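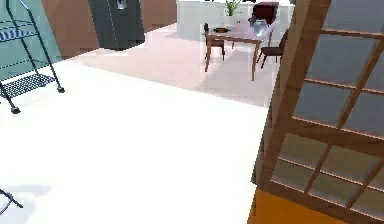
The simulated kitchen, with the glass-paned door on the right and the table on its rug further back.

October
By the Hatard build log
Reading time: 2 min

Hi again, and thanks for keeping the lights on in the workshop for another stretch! This is the second report on Hatard, the fetch-and-carry robot your grant is paying for, and I'm happy to say most of the news is good.

The big change is that we've moved nearly all the driving practice into the simulator. I was grumpy about that at first (I like sawdust and solder, not menus), but it has saved us a pile of broken parts. The house we're using is called Olau and it's a tough little place to get around. There's a black wire cart on casters, a dining table with chairs, a light gray rug, and a big door with glass panes, which is the thing I lose sleep over.

Glass is still our worst problem. The mapping code, Grurar, is fine with solid walls, but it keeps deciding it can plan a route straight through the panes. Out of 181 practice runs this period, 28 ended with the robot nose-first against that door. I've since told Grurar to treat anything inside a door frame as solid until it's proven open, and the last batch went a lot better. I want a longer set of runs before I call it fixed, though.

Thin legs are the other headache. Chair legs and cart legs are skinny enough that the low sensor misses them at certain angles, so I've added a second one higher up on the model. The real one is on my bench waiting for a bracket, and the bracket is waiting for me to stop redesigning it.

On the hardware side, the base rolls! The Osagie drive board finally arrived and both wheels turn the same way when you ask them to, which took an entire evening and one swapped wire. The battery tray is printed and the lift column is cut but not assembled. I did have to redo the front plate after drilling it from the wrong face. That one's on me, and I paid for the new sheet myself, so you won't see it in the expenses.

Money next. We're under on electronics and a bit over on fasteners and printer filament. I'd like to move what's left of the electronics line into a better charger, if that's all right with you. Just reply with a yes or no and I'll update the sheet.

Coming up: 16 more layouts of the same house with the chairs shifted around, the bracket (I promise), and a first crawl across the workshop floor under its own power. I'll bring the base along to the next open evening if you'd like to poke at it.

Contact: use the form on the Hatard project page | © Hatard build log | Back to top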